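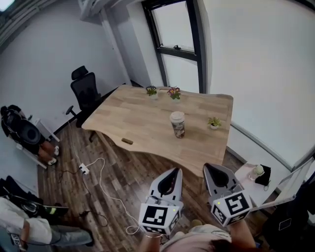
手持ちグリッパー「Ellen」をテーブルの上で構えたところ。白とグレーの指に、黒っぽいカーブのパッド

手持ちグリッパーを自作する(3)指の組み立てとマーカー貼り

前回は持ち手とトリガーまわりまで作ったので、今回はいよいよ先っぽ、指の部分です。ここがいちばん楽しいんですよ!見た目が一気に「それっぽく」なるし、指が開いて閉じるだけで意味もなく何回もカチャカチャしちゃいます。

作業場所はいつものシェア工房Plisum。家の机でもできる作業ばかりですが、パッドの型抜きだけは粉が出るので、私は工房でやりました。

ちなみにEllenという名前は、最初のデータファイルをうっかりその名前で保存したのがそのまま残っただけです。設計の元ネタはPlodudskaのフォーラムにJailson Coutinhoさんが上げていた図面で、リンク機構はほぼそのまま、指の外側だけ自分用に描き直しました。

用意するもの

・指のハウジング 左右1個ずつ(前回のデータ一式に入ってます)
・柔らかめの樹脂で出力した内側パッド 2枚
・M3ねじと圧入ナット
・緑のLED 2個と抵抗
・細い白ケーブル
・マーカーを印刷した紙(つや消し)
・薄手の両面テープ、平らなヘラ
・ノギス、紙やすり

ねじ類はAndradeのアソートを1箱買っておくと楽です。私はバラで揃えようとしてM3の長さを間違え、買い直しました……。

手順1 ハウジングのバリ取り

角ばった形なので、面と面の境目に細かいバリが残ります。特に正面の大きい平面と、そこから斜めに折れている側面のあいだ。ここに段差があるとあとでマーカーが浮くので、平らな板に紙やすりを貼って、その上でハウジングのほうを動かして削ってください。手でやすりを当てると、どうしても真ん中がへこむか角が丸くなるかします(私は両方やりました)。

削ったら水洗いして、しっかり乾かします。急いでドライヤーを当てるのはやめましょう。うちの初代の左指はそれで反りました。

手順2 圧入ナットを入れる

はんだごての先をナットに当てて、ゆっくり沈めます。コツは、面から少し出っぱっているうちにこてを離して、あとは平らな金属の板で上から押さえること。最後までこてで押すとだいたい行きすぎます。斜めに入ってしまったときは、もう一度温めて抜いて、冷ましてからやり直し。無理にねじで起こそうとすると穴ごと割れます。

手順3 パッドを付ける

内側のパッドは、カーブをつけるように曲げて取り付けます。上の端を溝に差し込んで、下の端をねじで留めるだけなんですが、これが地味に固い!手袋をしていると滑るので、素手のほうがやりやすかったです。

パッドの厚みは何種類か試しました。厚いと形は保つけれど、小さいものをつまんだときに角だけが当たってしまう。薄いとよくなじむかわりに、ちょっと重いものを持つとぐにゃっと逃げる。いま使っているのは中くらいのやつで、紙コップくらいならつぶさずに持ち上げられます。ここは何をつかみたいかで変えていいところなので、差し替えられるように接着はしないでください。

付け終わったら指を閉じてみて、左右のパッドが同じ高さで当たるか確認。ずれていたら、リンクの根元のねじをゆるめて調整します。ここを適当に済ませると、後でつかむたびに物がくるっと回って泣けます。

手順4 LEDとケーブル

指の外側の穴に緑のLEDを押し込みます。左右とも緑です。最初は左右で色を変えようと思っていたんですけど、トリガーの信号が来ているかどうかがわかれば十分だったので同じ色にしました。抵抗は熱収縮チューブをかぶせて、ハウジングの中に収めてしまいます。

ケーブルの取り回しは悩みました。ぴったり固定すると、指が開ききったところで突っ張って、動きが渋くなるんです。なので少し長めにとって、ゆるく輪を描くように垂らしています。見た目はまあ、ちょっとだらしないです。でも3本断線させたあとにたどり着いた形なので、私はもうこれでいきます。長くしすぎるとテーブルの上のものに引っかかるので、そこは自分の腕の長さと相談してください。

つないだら電源を入れて、指を開いたり閉じたりしながらLEDを見ます。途中でちらつくなら、だいたい根元のはんだです。

手順5 マーカーを貼る

今回の山場!白黒の四角いマーカーを、指の外側の面に貼っていきます。左右それぞれ、正面に大きいものを1枚、斜めの側面に小さめのものを貼ります。

まず番号。左右で同じ番号のマーカーを使ってしまうと、ソフト側がどちらの指かわからなくなります。私の設定ファイルでは左の正面が14番、右の正面が30番です。番号そのものはなんでもいいので、印刷する前に設定ファイルに書いて、紙の裏にも鉛筆で書いておきましょう。切り抜いたあとの白黒の四角って、びっくりするくらい見分けがつきません。

次に印刷。プリンターの「用紙に合わせる」は必ず切ってください。これが入っていると微妙に縮んで、距離の計算が全部ずれます。刷り上がったらノギスで一辺を測って、その実測値を設定に入れます。図面の値じゃなくて実測値ですよ。それから、紙はつや消し。光沢紙は窓ぎわで光って、まったく読んでくれませんでした。

切るときは黒い四角のまわりの白い余白を残します。ぎりぎりで切りたくなる気持ちはわかるんですが、余白がないと検出がとたんに不安定になります。

貼るときは、
・ハウジングの面をアルコールで拭く
・両面テープを先に紙のほうへ貼る
・一辺だけ軽く置いて、まっすぐか確認する
・反対側へ向かってヘラで空気を抜く

の順番です。上下の向きも設定と合わせてください。私は右指を逆さに貼って、画面の中で指が裏返って生えているという怖い絵を見ました。

手順6 動かして確かめる

貼れたらカメラの画面を見ながら確認します。場所は広めの机があればどこでも。私がやったのは小さな部屋の木のテーブルで、ふた付きの紙コップと、小さな鉢植えがのっているところです。きれいに片づけた机より、ものがのっている机のほうが実際の使い方に近いので、練習にはちょうどいいと思います。

最初は何もつかまず、指を開いた状態と閉じた状態をゆっくり往復。両方の正面マーカーがずっと認識されているかを見ます。私の確認では213フレーム記録して、途中で見失ったのは2フレームでした。どちらも手首を大きくひねった瞬間だったので、これは合格ということにしています。

もっと頻繁に途切れるなら、次のあたりを見てください。

・大きいマーカーだけ消える:面が反っているか、紙の端が浮いています。端を爪でなぞるとすぐわかります。
・窓に向けたときだけ消える:逆光です。カメラの露出を固定にするとかなり変わります。
・番号がちらちら入れ替わる:マーカーの汚れか印刷のかすれ。刷り直しが早いです。
・指を閉じたときだけ消える:パッドか自分の手がかぶっています。持ち手を握る位置を少し下げてみてください。

空振りで安定したら、いよいよつかみます。おすすめの最初の相手は紙コップ。軽いし、倒してもたいしたことにならないし(中身が空なら!)、形がちょっとすぼまっているのでパッドの当たり方がよくわかります。上のほうをつまむと傾くので、真ん中より少し下を狙ってください。

鉢植えはまだやめておいたほうがいいです。鉢のふちが硬くて滑りやすいし、葉っぱがマーカーを隠しますからね。練習するなら空の鉢からどうぞ。

よく聞かれること

マーカーをシール用紙に直接印刷してもいいですか、と前回のコメントでもらいました。つや消しのシール用紙なら大丈夫です。ただ、貼り直しはまずできないので、一発で決める自信のある人向け。私にはありません。

指の色も聞かれましたが、白とグレーなのは手持ちのフィラメントがそれだっただけです。真っ黒にするとマーカーの余白との境目はくっきりするので、むしろ読みやすいかもしれません。試した人がいたら教えてください。

次回は持ち手側のケーブルの出口を作り直して、記録ソフトの設定ファイルを1行ずつ見ていきます。図面の右指の穴位置を直した版は、ダウンロードのページに差し替えて置いてあります。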